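About Tondholm

Tondholm is a shared workshop. Started in a garage, outgrew the garage, now 300 square meters at the back of the old Notex building. Benches, two 3D printers that work, one that mostly doesn't, a real kitchen. People come here to build robots for the house. Small ones, home ones. No factory stuff.

Founded by Apinya Pongsiri, who wanted an arm that could make breakfast and had nowhere to put one. Her flat was too small and the neighbors complained about the drilling. So she rented the garage, put an ad up at the hardware store, and four people answered. Three are still here.

What we're building

Main project is called Somboon. Kitchen arm. The goal is a plain breakfast, start to finish, in a normal kitchen with normal stuff lying around. Toast, fruit, coffee if we're lucky. We don't clear the counter for it. Early on we did, and everything worked great, and then somebody left a cereal box out and it all fell apart. Now the mess stays.

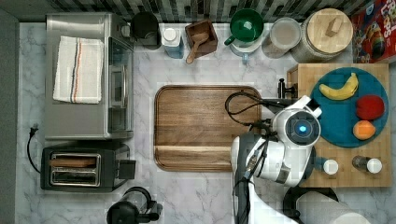 Bread is the hard part. It squashes, it tears, it comes out of the toaster at a different angle every time. Apples are easy. Bananas are okay if you come in from the side. We're on gripper pads number five, cast in silicone in the workshop, and the molds are on the shelf by the sink if you want to try your own. Please wash them after. Please.

Cables are the other thing. We keep rerouting them. If you know about cable managment come and talk to us, we will feed you.

The control software is our own and goes by Bitside. Written in the evenings by whoever was awake. Logs every attempt, good or bad. 4000 logged so far and we keep all the failures, they're more use for fixing things. There's a wiki. It's out of date, Apinya is working on it.

Who can join

Anybody over 16. No engineering background needed, half of us didn't have one. We've had a baker, two nurses, a retired bus driver who now does all our wiring. You get a locker, a key after your first month, and bench space when there is some. Beginners night starts at 6:30 pm, bring a laptop if you have one, we have spares.

Bring your own project too. Somboon isn't compulsory. Right now there's a curtain opener, a cat feeder with oppinions, and something for sorting laundry that is taking up way too much floor.

Finding us

Unit 319, Notex building, round the back, blue door. Bell is broken, knock hard. Parking in the yard after 5 pm. New intake in September, places go fast so get in touch early.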